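Havstead Workbench, Wooden Top
Section 4: Installing, leveling and finishing the top
Document 1379, revision of 7 June 2019
Prepared by: Zawadi Mabula. Checked by: Vasilis Popescu.

4.1 Before you start

The base frame must be fully assembled as described in Section 3. All frame bolts stay finger-tight until step 9 of 4.3. If the bolts are already tight, back each one off half a turn.

Keep the top in its wrapping, flat, in the room where it will be used, for at least two days. Do not stand it on edge or lean it against a wall. Do not store it over a floor heating zone or in front of a radiator.

Tools needed:
Hex key, 8 mm (supplied)
Open-end wrench, 17 mm (for the leveling feet)
Spirit level, at least as long as the bench is deep
Straightedge
Hand screwdriver to fit the supplied screws
Tape measure
Lint-free cloths

Parts used in this section are in Bag C. Bag C holds the slotted brackets, the bracket screws, the washers and the cover caps. If Bag C is missing or open, do not substitute screws from another bag. The screws in Bag D are longer and will come through the work surface.

CAUTION: The top is heavy and must be lifted by two people. Keep fingers clear of the rear rail when lowering it.

4.2 Positioning the base

1. Move the base to its final location. Leave a gap of 30 mm between the rear rail and the wall. Leave more if a power strip will be fitted behind the top.

2. Turn all leveling feet fully in, then back each one out two full turns.

3. Check that every foot touches the floor. On soft flooring, place the supplied foot plates under the feet with the ribbed side down.

4. Lay the spirit level along the front rail, then along the rear rail, then across each end. Adjust the feet with the 17 mm wrench until the level reads the same in all four positions. Start with the lowest corner and leave that foot alone once it has been set.

5. Measure both diagonals of the base, corner to corner. The two readings must agree to within 3 mm. If they do not, push the long corner inward by hand and measure again.

6. Tighten the lock nut on each foot up against the frame while holding the foot still with a second wrench or pliers.

NOTE: Benches on the Mackay mobile base have casters in place of feet. Skip steps 2 to 6, park the bench, set all the caster brakes, and go on to 4.3. A bench on casters cannot be leveled and should not be used where a level surface is required.

4.3 Mounting the top

1. Unwrap the top on a clean blanket, work surface down. The underside carries the pilot holes and a stamped arrow. The arrow points to the front edge.

2. Look over the edges and corners for shipping damage. Report damage before drilling or fastening anything. Tops that have been fastened are not accepted for return.

3. Lay the slotted brackets on the inside of the frame rails with the slots running front to back. Brackets at the center of each end rail have a round hole in place of a slot. These fix the middle of the top and let both long edges move.

4. Bolt the brackets to the frame. Use the 8 mm hex key and stop when the bracket no longer slides under hand pressure.

5. With one person at each end, turn the top over and lower it onto the frame. Set the rear edge down first.

6. Adjust the overhang. It should be equal at the two ends. At the front, set it to the distance given on the label inside the left leg.

7. From below, start all the bracket screws by hand with one washer each. Do not use a power driver.

8. Tighten the screws in the round-hole brackets fully. Tighten the screws in the slotted brackets until the washer just stops turning, then back off a quarter turn.

9. Tighten all the frame bolts, working from one end of the bench to the other and then back again.

10. Press a cover cap onto each frame bolt.

CAUTION: Overtightening the slotted bracket screws will hold the wood against its natural movement. A top held this way can cup or split along the grain. Such damage is not covered by the warranty.

NOTE: If a pilot hole does not line up with its slot, loosen the bracket and shift it. Do not drill a new hole closer than three screw diameters to an old one.

4.4 Checking for flatness

1. Place the straightedge across the top near one end, on edge.

2. Slide a folded sheet of paper along under it. Mark any place where the sheet passes freely with low-tack tape.

3. Repeat in the middle and at the other end, then once along each diagonal.

4. If the gap is at one corner only, turn the foot under that corner out by a quarter turn, wait an hour and check again.

5. If the gap runs the full length of the bench, loosen all the slotted bracket screws by half a turn and leave the bench unloaded overnight. Retighten as in step 8 of 4.3.

A slight hollow in the first weeks is normal in a heated building. Repeat the check at the start of the heating season (October in most locations) and again when the heating is turned off. Write the results in the log in Appendix B.

4.5 Finishing the surface

The top is shipped sanded and unsealed. It must be sealed before use. Skudomine hardwax oil, light grade, is supplied with benches ordered with the Workshop pack. Other oils and water-based varnishes can be used if their maker approves them for bare wood. Test first on the underside.

1. Wipe the top with a dry cloth. Do not wet it.

2. Stir the oil. Do not shake the can.

3. Apply a thin coat with the grain, using a folded cloth. Cover the edges and the end grain. End grain takes up more oil and may need a second pass right away.

4. Wipe off all standing oil before it turns tacky.

5. Let the coat dry for the time printed on the can. Keep the room ventilated.

6. Rub lightly with the fine pad and remove all dust.

7. Apply the second coat in the same way.

8. Leave the bench unloaded until the second coat has fully cured. A coat can feel dry well before it is cured, and objects set down too soon will print into it.

WARNING: Oil-soaked cloths can catch fire on their own. Spread them flat outdoors to dry, or put them under water in a closed metal container. Do not ball them up and do not put them in a waste bin.

4.6 Trays and surface protection

A sealed top resists water and light oils for a short time. It does not resist solvents, standing liquid, hot parts or metal shavings. Work involving any of these should be done in a tray.
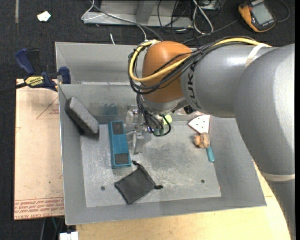
Figure 4-6. Shallow metal tray on a wooden top.

Choose a tray with a raised rim and a flat bottom. Sloped sides are easier to wipe out than square ones. Before placing a metal tray on the top, run a cloth along the underside and feel for burrs. File off any that catch.

A tray with holes in its floor may be used for dry parts only. For liquids, use a tray with an unbroken floor, or set the drilled tray inside a larger one.

To fit a tray:

1. Clean the area under the tray. Grit trapped between metal and wood will cut through the finish.

2. Lay a Stultura liner mat, smooth side up, cut slightly smaller than the tray. Cork or felt can be used for dry work.

3. Set the tray down flat. Do not slide it into place.

4. Press on each corner in turn. If the tray rocks, straighten the tray. Do not pack it with paper or tape.

5. Lift the tray and wipe underneath it once a week, or right after any spill.

NOTE: Do not screw or glue a tray to the top. A fixed tray holds moisture against the wood and blocks access for re-oiling.

CAUTION: Bare steel left on damp wood can cause black stains that go below the finish. Sanding may not remove them.

4.7 Care

Daily: brush off the surface. Wipe up liquids.

Weekly: wipe with a cloth wrung out in clean water, then dry at once. Do not use scouring powder, ammonia or a steam cleaner.

Twice a year: check the bracket screws, the lock nuts and flatness (4.4). Apply one thin coat of oil to any area that looks dull or that darkens when touched with a damp finger.

Scratches that have not reached bare wood can be rubbed out with the fine pad and a few drops of oil. For deeper marks, sand the full width of the top along the grain, remove the dust and repeat all of 4.5. Spot sanding leaves a low area that will show in the flatness check.

Dents can often be raised on bare wood with a damp cloth and a warm iron. Sand the finish off the dent first. Stop if the wood begins to change color.

If the bench is moved to another room or building, repeat 4.2 and 4.4. Lift it by the frame, never by the top.

Section 5 covers the drawer unit, rear shelf and power strip.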